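건조화훼 소재 품질 표준화 과제 중간 진척 보고

수신: Pronda 지원사업 관리 담당
작성: Brunar 건조·저장 시험실
보고 대상 기간: 2차 연도 상반기(7월 말 마감분까지)

1. 개요

본 과제는 중소 재배 농가가 출하하는 건조화의 수분 함량, 색 유지율, 탈립률을 동일한 기준으로 측정하고, 그 결과를 건조 공정 조건에 반영하는 것을 목표로 한다. 1차 연도에는 측정 항목을 확정하고 예비 시료를 확보하였다. 이번 기간에는 본 시료의 건조, 저장 초기 측정, 포장재 비교 시험을 수행하였다. 세부 과업 네 건 가운데 두 건을 완료하였고 한 건은 진행 중이며, 운송 충격 시험 한 건은 일정이 뒤로 밀렸다.

2. 시료 확보 현황

기간 중 입고된 시료는 총 917다발이다. 이 중 황색 계열이 535다발로 가장 많고, 나머지는 백색과 자색 계열이다. 황색 계열의 비중이 계획보다 높아진 것은 백색 계열의 개화가 지연되면서 입고 일정이 어긋났기 때문이다. 부족분은 하반기에 보충한다.

입고 시 다발별로 재배지, 수확 시각, 줄기 길이, 결속 위치를 기록하였다. 수확 시각은 오전 7시에서 10시 사이로 권고하였으나 일부 농가에서 오후 수확분이 섞여 들어왔다. 오후 수확분은 별도 표기하여 비교 분석에서 제외하고 참고 자료로만 보관한다. 결속 위치가 꽃차례에 지나치게 가까운 다발에서는 중심부 통풍이 나빠 건조가 고르지 않았다. 해당 농가에는 결속 위치를 줄기 하단으로 옮기도록 서면 안내를 보냈다.

3. 건조 공정

건조는 자연 통풍 방식과 저온 제습 방식으로 나누어 진행하였다. 자연 통풍 구획은 차광막 아래에 다발을 거꾸로 매다는 종래 방식을 따랐고, 저온 제습 구획은 설정 온도를 37도로 고정하였다. 두 구획 모두 건조 기간은 11일로 맞추었다.

저온 제습 구획은 줄기 하단과 꽃차례 사이의 수분 편차가 작았다. 자연 통풍 구획은 장마 기간에 야간 습도가 올라가면서 건조 속도가 떨어졌고, 목표 수분 함량에 도달하지 못한 다발은 재건조 대상으로 분류하였다. 재건조 다발은 색이 탁해지는 경향이 있어 본 시료로 쓰지 않는다.

줄기가 가는 품종은 저온 제습 구획에서 과건조가 확인되었다. 과건조된 줄기는 취급 중 부러지기 쉽고 결속 부위에서 꽃이 떨어진다. 하반기에는 줄기 굵기에 따라 건조 종료 시점을 달리 적용하는 조건표를 작성할 예정이다. 조건표 초안은 Liesl Ortner가 맡고, 구획별 온습도 기록의 검증은 Engelbert Riedl이 맡는다.

4. 색 유지율 측정

색 측정은 건조 직후, 저장 2주 후, 저장 6주 후의 세 시점으로 설계하였다. 현재 저장 2주차까지의 측정이 끝났고 6주차 측정이 진행 중이다. 측정 위치는 꽃차례 상부, 중부, 하부로 나누었으며 같은 다발의 같은 위치를 반복 측정한다.

황색 계열은 차광 저장에서 변화가 작았다. 창가 저장에서는 상부의 변색이 먼저 나타났다. 백색 계열은 저장 조건과 관계없이 갈변 경향이 있어, 건조 전 단계의 상처나 눌림이 영향을 주는지 따로 확인할 필요가 있다. 측정기 교정은 매회 시작 전 표준판으로 실시하였고, 교정 기록은 부속 자료에 포함한다. 측정자에 따른 편차를 줄이기 위해 한 회차의 측정은 동일인이 전량 수행하도록 절차를 바꾸었다.

5. 포장재 비교

포장재는 Monetti 통기성 상자와 기존 골판지 상자를 비교하였다. 통기성 상자는 내부 습도가 안정적이었으나 적층 시 측면이 휘어 하단 다발이 눌리는 문제가 있었다. 골판지 상자는 형태 유지에 유리하지만 습도가 높은 날 내부에 습기가 남았다. 칸막이를 넣은 골판지 상자를 추가 비교군으로 설정하고, 상자당 적재 다발 수는 하반기 시험 전에 다시 정한다.

6. 탈립률 및 취급성

탈립률은 다발을 정해진 높이에서 흔든 뒤 떨어진 꽃의 무게를 전체 무게로 나누어 산출한다. 꽃이 작고 촘촘한 품종일수록 저장 기간에 따른 변동이 크며, 줄기를 잡는 위치에 따라서도 결과가 달라질 수 있다. 이에 따라 잡는 위치를 결속부 바로 아래로 통일하였다. 화병에 꽂은 상태의 탈립은 별도 항목으로 두고, 꽂기 전과 꽂은 후의 무게를 각각 기록한다.

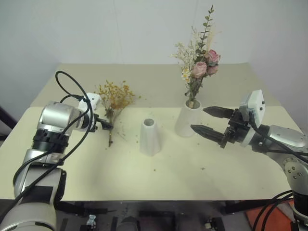

Alaoui는 중간 검토 의견에서 결속부 아래로 위치를 통일하면 줄기가 짧은 다발은 흔들림 폭이 달라지므로 줄기 길이별로 보정값을 두어야 한다고 지적하였다. 아울러 무게 기준만으로는 부스러진 꽃잎과 온전히 떨어진 꽃이 구분되지 않으니 체로 걸러 따로 달아 달라고 요청하였다.

두 의견 모두 수용한다. 줄기 길이 구간은 세 단계로 나누고, 체 분리는 저장 6주차 측정분부터 적용한다. 이미 측정한 2주차 자료는 소급 보정이 어려운 항목을 표시하여 구분 보관한다.

7. 일정 변경 및 예산

운송 충격 시험은 시험 차량의 배차 문제로 상반기에 착수하지 못하였다. 하반기 첫 달에 착수하며, 과제 종료 시점은 변경하지 않는다. 이에 따라 포장재 추가 비교와 운송 시험의 기간이 일부 겹치게 되나 인력 배치에는 문제가 없다.

재료비는 백색 계열 시료의 미입고로 잔액이 발생하였다. 잔액은 하반기 보충 시료 구입에 그대로 사용하며 비목 간 전용은 요청하지 않는다. 장비 유지비에서는 제습기 필터 교체 주기가 예상보다 짧아 지출이 늘었으나 배정 한도 안에 있다.

8. 하반기 계획

백색 계열 시료 보충과 저장 6주차 측정을 우선 진행한다. 이후 줄기 굵기별 건조 조건표를 확정하고 참여 농가에 배포한다. 농가용 안내서에는 수확 시각, 결속 위치, 건조 종료 판정 방법을 수록한다.

관리 담당 측에 요청하는 사항은 두 가지이다. 하나는 칸막이 상자 추가 비교군에 대한 승인이고, 다른 하나는 탈립률 산출식 개정에 대한 서면 확인이다. 산출식 개정안은 부속 자료 끝에 첨부하였다.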